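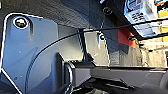

The Girenel is a metal clothes hanger for shirts, trousers and light knitwear, sold by Hudec in packs of 7 or 25. It is made from smooth, rounded rod that narrows at the tip of the hook, with no clips or padding. The hook is open, so it needs clear space when you lift it on or off. A thin black cable looping across in the open, like the one in the first photo, is easy to catch with a hook, and any leads near your rail should be moved first. Order code 591.

Finish: white-silver, glossy. Wipe with a soft cloth. Do not use scouring pads or bleach.
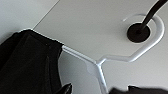

Dark fabrics can be hung on the Girenel straight from the drawer, but let washing dry fully before you put it away. For slippery materials, order the Norner sleeves, which push on over the arms and are sold separately.

Packs of 25 come in a flat carton. Spare sleeves are kept in stock all year. For shop orders of 75 hangers or more, please write to Eduard Malý in the sales office.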